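Setting Up a Two-Arm Bench Cell in an Open-Front Enclosure

I get a lot of mail asking how to go from "two arms in a box of parts" to a cell you can leave set up and come back to every day. I love this question! A good cell is one of the most satisfying things you can build on a bench, and most of the work is simple stuff done in a sensible order. These are my notes for the cell we call Farley, updated in April after its last full strip-down. If your arms are a different make the steps still hold, only the screw sizes change.

What you need

Aluminum profile for the frame and the long bottom rail
Panels for the back and sides, plus a flat white one for the floor
Two matching arms with grippers
Corner brackets and more T-nuts than you think
Baskets, hooks and cable clips
Hex keys, a square, a small level, a soft brush
A 1000 mm steel rule

Step 1: Build the frame and get it square

Start with the bottom rail, which both arms will hang their accuracy on. Lay it on the flattest surface you own and check it with the steel rule held on edge. If you can see light under the middle, swap the piece now. I tried once to pull a bowed rail straight with brackets and spent a whole evening learning that a bowed rail stays bowed.

Bolt the posts on finger tight, then the top rail across the back. Measure the diagonals, nudge until they match, and only then tighten everything up. Go around twice. The first bracket you tightened will have loosened a little by the time you get to the last one.

Step 2: Line the walls

You can leave the panels bare, but please don't feel you have to! We have had plain gray, a terrible orange, and patterned wallpaper, and wallpaper is by far the nicest to sit in front of. Cut each sheet a little large, smooth it down from the center and trim once it has dried. Try to get the paper on before the arms go in. Reaching around a mounted arm with a wet sheet of paste is every bit as much fun as it sounds.

If you run any kind of vision on the cell, expect to redo your background tuning after you change the walls. Keep the floor plain. A white floor makes small parts easy to find, and it shows dirt right away, and you want to see dirt.

Step 3: Mount the arms

Both bases clamp to the bottom rail, one near each end. Slide them in with the clamps loose, and bring the arms by hand (power off) to the pose where the grippers meet over the middle of the floor. Now shift the bases until neither arm is stretched out straight and neither is folded up tight. You want some bend left in both elbows at the meeting point, so each arm can still move in any direction from there.

Mark the base positions on the rail with a paint pen. You will bless that mark the first time you have to pull an arm off for service.

Step 4: Route the cables

This is where most homemade cells go wrong, and it's the step I enjoy most. Clip each cable to the arm segments, leaving a loop at every joint. Then move the joint by hand through its full travel and watch the loop. If it pulls tight anywhere, give it more. If it flops far enough to snag on the other arm, take some back.

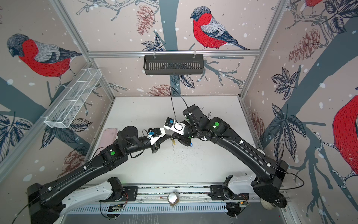
Anything that comes in from the top needs a second look, so run the arms slowly through their longest reach and check that a dropped cable keeps its slack all the way. I like to do this with one hand on the stop button and the speed at the lowest setting the software will let me pick.

Small boards can live down by the rail, close to the arm mounts. Keep their wires flat along the profile and away from the base joints. On Farley we label both ends of every wire, and when the Vumer project borrowed the layout they copied the labels too – best compliment I've had all year.

Step 5: Zero and match the arms

Power up one arm at a time. Bring it to its rest pose, set zero on every joint, power it down and do the other. Then run both together and send them to the meeting point with the fingers open and a good gap between them. Close the gap in small moves. If one side comes in higher, look for a loose base clamp before you touch any offsets. We found 11 faults in our first months with the cell, and most of them were mechanical ones dressed up as software.

For the final check, hand a small light part from one gripper to the other. Something thin is ideal, as it will show up a bad alignment right away. Do it at low speed until it works 3 times in a row, then turn the speed up one notch and do it again.

Step 6: Give everything a home

Hang your baskets on the frame, well out of the sweep of the arms. Test this with the arms moving, still slowly, before you fill them. Long narrow baskets go well on a side post and a deeper one is handy in back. If an arm can touch a basket, it will do so on the day you have visitors.

Looking after it

Every day, before power-up: brush the floor panel, brush any grit off the joint housings, and wipe the gripper fingers with a dry cloth. Crumbly materials get everywhere, so if you work with them, brush at lunch as well. If your cell has vents, clear them while you're down there.

Every week: check the base clamps against the paint marks, tug each cable clip, and look at the loops for shiny spots where something has been rubbing.

Every month: take the grippers off, clean behind the brackets and inspect printed parts for hairline cracks, especially around the screw holes. Keep a spare set printed. The Khondokar bench went down for 2 days over one cracked bracket, and the Stendomlow bench, with spares in a drawer, was back before the coffee was cold.

After any bump, even a gentle one, go back to Step 5 and run the handover check again at low speed. It takes a few minutes, and you get to watch two arms pass a part between them, which I still haven't gotten tired of!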